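Week two of collecting, and I have a better idea now of what slows us down.

We work on the upper floor, by the railing, with hand-held grippers. A person holds one in each hand and does the task the way the arm will have to do it later, with two fingers and no feeling in them. One pass through the task is one episode. The target for the first round is 612 episodes. By Saturday we had 123 that I would be willing to train on.

The number we recorded is a good deal higher. Most of what got thrown out was lost to tracking. The white cubes with the square patterns have to stay in view, and when you cross your wrists one of them hides the other. You don't notice while you're doing it. You find out that evening when the path jumps half a foot to the left. 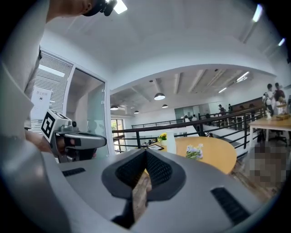 Amra Petek wrote our collecting notes and I keep going back to them. Her rule is to move at a speed that feels a little silly. I was too fast for the first 3 days, and my closing motions were over before the fingers had settled. She also wants us to start from a different spot each time. People drift toward a favorite stance, and then the model learns the stance.

The software side is Vivley for recording and Kettani for sorting and labels. Vivley has been fine. Kettani still asks for a task name on every single episode, even when you've done 20 of the same one in a row, so I type it once and paste it. I've asked about a batch option. If anyone at Bretmont already has a script for this, please send it over.

I also changed how I mark failures. I used to delete a fumbled grasp right away. Now I keep it if I recovered and finished, and I tag it "recovered." The model is going to fumble too, and it needs to have seen a way back. Clean drops that end the episode still go in the trash.

My forearms get tired before my patience does - squeezing the grips is light work but it adds up. I stop when my hands start to shake, and the episodes after a break are nearly always better.

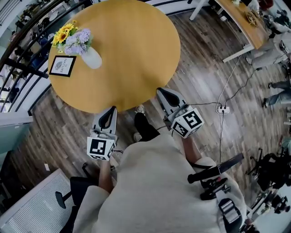 Do you need an expert to collect the examples?

Anyone with steady hands can learn it in an afternoon. What takes longer is learning to repeat a task without doing it exactly the same way each time.

Next up is moving the older episodes over to the Okance format, before the folder gets any bigger.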